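Home > Learn > Young Makers > Robots
Search | Log in | Menu

How a Robot Arm Learns to Be Gentle
By Helmi Kallio, Pinatgate Shared Workshop
January 2024 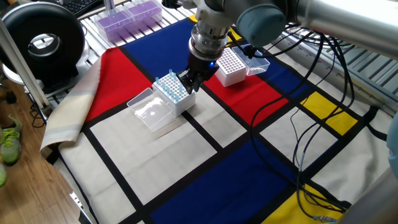
A robot arm is a machine that can move a tool from one place to another. The arm at the Pinatgate workshop is being set up by members who wish to teach it a careful job: handling the small plastic tips that scientists use when they measure liquids. A tip fits on the end of a tool called a pipette, and it is used once for each liquid so that nothing gets mixed by mistake. The tips are light blue, and they stand upright in the round holes of a white rack. The gripper, the part that works as the robot's hand, has two black fingers, and they are closed around the top of the rack among the tips. A second white rack stands farther back, on a red part of the cloth.

What are the parts called?

A person's arm has a shoulder, an elbow and a wrist. A robot arm has joints as well. Between the joints are stiff pieces called links. Inside each joint is a motor, and the motor turns the joint by an exact amount. When several joints turn together, the hand can travel in a straight line, even though every joint is only turning.

The gripper is fastened to the wrist. Two fingers may not seem like very many, but they are enough to pick up a block, a cup or a pen. Try it with your thumb and one finger.

Why are small things difficult?

When you pick up a grape, your skin tells you how hard you are squeezing. Many robots have no skin and cannot feel in this way. The builders must decide how far the fingers should close and how strongly they should press. If the fingers press too hard, a tip may bend. If they press too lightly, it may fall.

Position matters too. The members of the workshop keep a notebook of every practice run, and it now holds 378 entries. In one early set of 100 runs, the arm missed the rack 16 times. The members studied those runs one by one and found that the rack had been moved slightly between turns. They now check its place before each run begins.

How does the arm know what to do?

The arm follows a program, which is a list of instructions written by a person. The members call their program Maltico. A short part of it, put into everyday words, reads as follows:

Move above the rack.
Open the fingers.
Move down slowly.
Close the fingers.
Wait – then lift.

The robot does not get bored, and it does not guess what the writer meant. If a step is missing, the robot will not add it.

Staying safe

Young visitors are welcome at Pinatgate with an adult. Hands, hair and sleeves must be kept away from the arm whenever its power is on. Only trained members may start a program. Please do not step on or pull any cable.

Words to know

Joint: a place where the arm can turn.
Link: a stiff piece between two joints.
Gripper: the part that holds things.
Program: a list of instructions for a machine.

16 shares | 0 comments

Sign up for the Young Makers newsletter. Please ask a parent or guardian before entering an e-mail address.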